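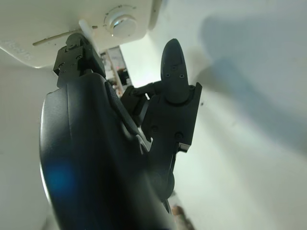 3 min read

Amna Farooqui has sold second-hand cycling shoes for four years and doesn't believe the word "unused". "Turn them over," she says. "If the cleat bolts are scratched, somebody rode in them."

I asked about the Ballex road shoe, which sellers keep listing at 200 euros, hardly worn. She pulled a face. "It was never worth that new. They put a carbon sticker on the sole and people pay for the sticker."

Sizing annoys her more – she says a Petchrat 43 fits like a 42, whatever the chart claims. And the stiffness ratings? "Stiff compared with what? They never say."

I put it to her that she makes her living from this stuff. She shrugged. "I write 'used' and show the heel. I still get asked if they're new."

She rides in a pair of old Kiridovs with one replaced buckle – not for sale, she says.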